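## 4.2 Comparing grip settings on a ribbed bottle

Run this comparison after changing fingers or loading a new Sedeo controller profile. It takes two people, one at the controller and one at the stop button.

**Before you start**

- Use the same bottle for every run. A plastic bottle with a paper label and a ribbed lower section works well.
- Wipe the finger pads with a dry cloth. Scuffs on the outer faces do not matter.
- Set the Firell arm to half speed.

**Steps**

1. Load profile 74 (Nostar fingers) and zero the force reading with the gripper open.
2. Move the wrist down until the fingers are level with the lower half of the label.
3. Close at 637 on the force scale. Wait two seconds for the reading to settle.
4. Lift the bottle clear of the table and tilt the wrist slowly, pausing at each stop.
5. Save a wrist camera still at the hold position. Check where each finger meets the bottle: on the label, at its lower edge, or on the ribs.
6. Lower the bottle, open the gripper, and repeat with the Holroyd profile.

**CAUTION:** Do not go above 1000 on the force scale with thin plastic. The wall can fold between the ribs and release the grip without warning.

**Note:** Remedios Sison keeps the log sheet for this section. Write down the profile number, the force and the contact point for each run. Leave the slip column blank if you did not finish the tilt. 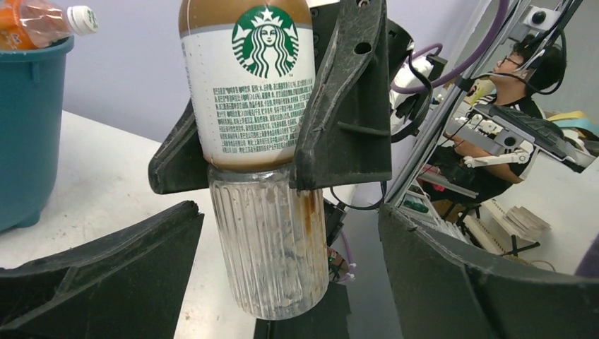
## 4.3 Changing the fingers

1. Open the gripper fully and switch off the power at the controller.
2. Loosen the finger screws a half turn each before removing any of them.
3. Fit the new set and tighten by hand, then load the matching profile.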